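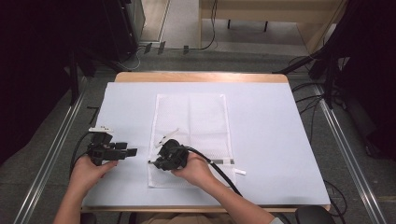 *Two handheld grippers and a mesh cloth: the raw material of a Sketberg training session.*

The pitch from Sketberg is that anyone can teach a robot. Pick up a pair of grippers, do the job the way you'd do it at home, and the machine will learn from the recording. No code, no engineer, no arm in the room.

I spent a day in June watching people do it, and I came away less sure than when I went in.

Kelly Cordeiro had a target of 70 demonstrations before knocking off. Try handling limp fabric with plastic jaws and you'll see why her shoulders were sore by lunch. "You stop using your hands like hands," she told me. "You start moving how you reckon the robot wants."

That ought to worry somebody. The whole appeal of the method is that it captures natural human skill – and the skill on show was a slow, careful pinching that no one would use on their own washing.

Fredy Arboleda, who runs the program, says the 332 recordings in the first batch were enough to get a robot through the task. How often? On a good day, up to 40 per cent of the time, on the same cloth and the same table. He hasn't tried it on a tea towel.

Rival outfit Clakier drives its arms by remote control instead, and Nikola Kwiatkowski there calls handheld data "cheap for a reason". She would say that. She also wouldn't show me her own failure rate.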